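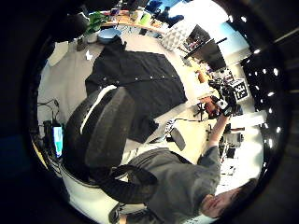

According to Rhona Farquharson, a garment label is the only part of a shirt that talks, and most people cut it out before it has finished. Her remark is often repeated in sewing circles, usually by people who have just shrunk something.

Garment label

A garment label is a small piece of woven or printed material attached to an item of clothing to tell its owner, or whoever happens to be doing the wash that day, something useful about it. Labels may give the maker's name, the size, the fibers in the cloth, the country in which the piece was sewn, and the way it should be cleaned. Some garments carry all of this on a single strip, while others spread it over a little booklet of strips stitched one on top of another into a side seam, where it can tickle the wearer for years.

The word is used loosely. In everyday speech "label," "tag" and "ticket" are mixed freely, and a fashion house itself may be called a label. In the clothing trade a label usually stays with the garment for its whole life, and a tag, or hang tag, is the piece of card that is snipped off before the first wearing.

Early labels

Marks on clothing are a good deal older than labels. Households that sent their linens out to be washed stitched initials or small signs into the hems, very often in red thread, so that the right sheets and shirts would find their way home again. The skill was taught to children along with plain sewing, and many an old sampler with its rows of careful letters was practice for exactly this kind of work.

Dressmakers and tailors took to adding their own names later on. A signed waistband or a woven ribbon inside the back of a coat was partly a matter of pride and partly a simple form of advertising, as a guest who admired a coat could be shown, discreetly, where to get one. As ready-made clothing spread, the woven name label came down from the finer shops to the ordinary shirt and the work jacket, and weaving mills began to turn them out by the yard.

The town of Vustden is remembered for its narrow-ribbon weavers, and the firm of Galli, which had its looms there, supplied name labels to shirtmakers over a wide area. Galli's pattern books still turn up at estate sales now and then - long, heavy volumes with the samples pasted in by hand, some of them for tailors who have left no other trace at all. The lettering tends to be very fine in the oldest pages, with looping capitals that must have been a trial to weave, and it grows plainer as the books go on.

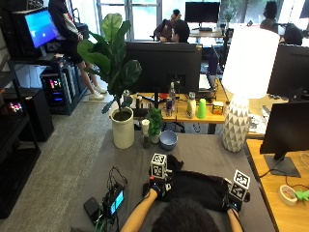
Plainer lettering was cheaper, of course, but it was also easier to read, and by the time the last of the books was filled the customers were asking for sizes to be woven in as well. This gave rise to the separate size tab, a tiny folded square tucked under the main label, which has hardly changed since.

Materials and making

Woven labels are made on narrow looms, with the words formed by colored threads in the cloth itself. They wear very well and have a pleasing look, but the back can be rough, and the cut ends have to be folded under or sealed with heat so that they don't fray. The common folds are the end fold, in which both ends are turned back and sewn down; the center fold, which makes a loop caught in a seam; and the miter fold, whose corners turn up at an angle to form a hanger.

Printed labels are made by putting ink on satin, nylon, polyester or cotton tape. They are softer and less costly, and they can hold a great deal of small type, so they're the usual choice for washing instructions. Their weakness is fading. A cotton tape that has been through the machine every week for a few years may be as blank as the day it was cut, and its owner is left to guess.

Heat-transferred labels, sometimes sold as "tagless," have no tape at all. The words are pressed straight onto the inside of the garment. Undershirts, children's clothes and athletic wear are the places where one meets them most, and people with sensitive skin are often very grateful for them, although the print can crack and flake with age.

Placement

Where a label goes depends on the garment, on the habits of the maker, and to some extent on fashion. On dress shirts the name label is generally sewn inside the yoke, just under the collar, with the size beside or below it. On trousers and skirts it goes inside the back waistband, and care labels for almost everything are put in the left side seam. Now and then a small white label shows up plainly against soft gray cloth, as in the view with this section, where it sits at a slant and catches the eye much sooner than the folds do. White tape has long been the standard for care labels because dark type reads well on it, but makers of dark or sheer clothing often order black tape with white type so that nothing shows through.
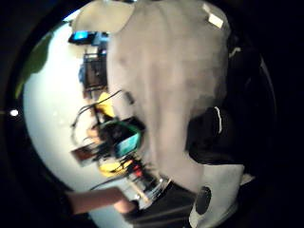 Outside labels have their own history. Jeans makers put leather or card patches on the waistband, where anyone standing behind could read them, and small flags of ribbon in a pocket seam did the same work more quietly. In the passage on placement one may think mainly of neatness, but a label that can be seen in wear is a kind of signboard too. It need not be large to do the job: the little white tag on the gray cloth here is a modest rectangle, and still it stands out. Orach, a maker of knitwear, went so far as to sew its label to the outside of the hem, and customers who were used to the older way brought the sweaters back in the belief that they had been finished inside out.

What labels say

Fiber content is normally given by weight, with the largest share first. A shirt marked "100% cotton" should have no other fiber in the cloth, though the sewing thread and trimmings are commonly left out of the reckoning. Collar sizes may appear in inches or centimeters, so a shirt bought abroad might be marked 39 where an American buyer would look for a fifteen and a half.

Care symbols save space and cross borders nicely. The washtub stands for washing, the triangle for bleach, the square for drying, the iron for ironing, and the circle for professional cleaning. A cross through any of them means that it shouldn't be done. A number in the tub gives the warmest water advised in degrees Celsius, and sturdy white cottons may be marked for up to 60.

Collecting

Old labels are collected both by dealers, for whom they help to date a garment, and by people who simply like them. Lies Baert's collection, shown at Trakau one September, was arranged by fold instead of by maker, and it included 2 Galli samples still joined on their ribbon, never cut apart.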